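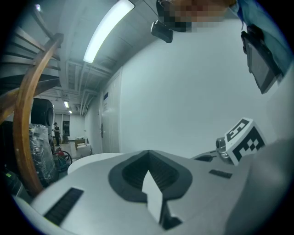
Slide 1: What we do all day now

Senan Geraghty, speaker notes
6 minute read
Home | Talks | Notes | About
Print this page | E-mail this page

(Say hello, wait for the back rows to sit down.)

Hello! I work at Fandora, on the Clernden site, and I used to be a packer. I'm still a packer on paper, my contract says so, but most of my shift now goes on showing a machine how to pack. You hold the gripper in your hand, you pick up the thing, you put down the thing, and then you do it again. It has a white pointed finger and black ribbed pads, and there's a white cube on it with square black-and-white markers. People always ask me about the cube, so ask me about the cube at the end.

Slide 2: How it started

We had 60 people on the packing floor when the plan came round in July. The first meeting went badly. (Tell the Clamport story here, keep it short!) Clamport is our sister site and they'd had their arms put in over a shutdown, so everyone came back from leave to find their benches moved. We'd all heard about that and we were cross before anyone opened their mouth.

What we asked for was to do the teaching ourselves. Lynch, the firm that fits the arms, had planned to send their own people in for it. I put my hand up mostly because my wrists were bad, and I'd rather say so than pretend I was keen on the future.

Slide 3: What a shift looks like

A set is 200 goes at one job. Then you swap, or you should. My best week was 1,077 good ones and I was very pleased with myself until I saw how many had been thrown out for going too fast. You can't rush it. I'd spent years getting quick and now I was being told to slow down, which I hated, I really did.

(Pause. Somebody usually laughs.)

The other thing is the talking. On the line you could chat all day with your hands going. With the gripper you have to watch what you're doing, so it's quieter, and I miss that more than I thought I would.

Slide 4: The awkward bit

Pay. Teaching came in on the same grade as packing, and I think that's wrong. We know which boxes split and which lids need a thumb on the corner, and that's the very thing Lynch wants from us. We're still arguing it. Nobody has been let go at Clernden so far, but people who leave aren't being replaced, and I won't stand up here and skip over that.

(Questions. If there's time, the cube first, then wrists.)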